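Rolton Clean Fill Test Kit: a lot of faith to put in a plastic tray

Anyone who has had a truckload of "clean" fill dropped in the driveway knows the feeling. The paperwork says it came from a good site. The pile has bits of brick in it and smells like a garage. Rolton says its home kit can settle the question in 15 minutes, and with two highway jobs in the county giving dirt away to whoever will take it, I can see why people are buying.

I bought mine in August and have used it on three piles: topsoil from a garden center, fill from the Clunden interchange dig, and a bucket of my own backyard. I paid full price, which was $80 before shipping.

You get a sample tray, a bottle of mixing solution, a scoop and a packet of strips for lead, arsenic and petroleum. The strips change color and you hold them against a printed card. The instructions run to 34 pages, and most of those are the same four steps in other languages.

The petroleum strip did the best of the lot. It went dark on the interchange fill and stayed pale on the garden center soil, and my nose agreed both times. The lead strip gave me "low" on all three samples. Maybe that's right. I also got "low" from a strip I dipped in tap water, so I'm not ready to plant carrots on the strength of it.

Arsenic was worse. The card has five shades of tan, and two of them look the same to me in daylight and all of them look the same under a kitchen bulb. Rolton's help line told me to "use the closest match." I asked what to do if I was between safe and unsafe, and was told to run it again. Each run uses up a strip.

My bigger gripe is the sampling. The kit has you take one scoop. A dump truck carries a lot of dirt, and the load may come from several spots on the job. One scoop from the side of the pile tells you about that scoop. The Clonell mail-in service asks for samples from several places and mixes them, then sends back real numbers. It costs more and took around two weeks for me, and the fill was sitting on my lawn the whole time. It also found lead in the interchange dirt that the Rolton strip had called low.

If you just want to know whether a load smells of diesel for a reason, the kit will do it. So will turning the truck away. For anything you plan to grow food in, or let kids dig in, pay for the lab.

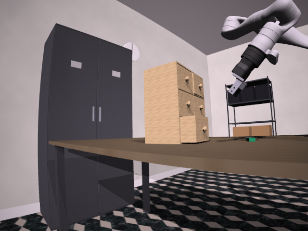
HOME & YARD REVIEWS

Updated Mon 27 October: Rolton wrote to say a new color card is on the way, with wider gaps between the shades. They did not say whether people who own the old card will get one free. I've asked, and I'll test the new one when I can buy it off the shelf like anybody else. My score stays where it was, two out of five.

A few readers wanted to know about the Rawat meter, the one with the probe. It reads moisture and pH. It does not test for metals or fuel, whatever the seller's listing hints at, so it won't help you with highway dirt.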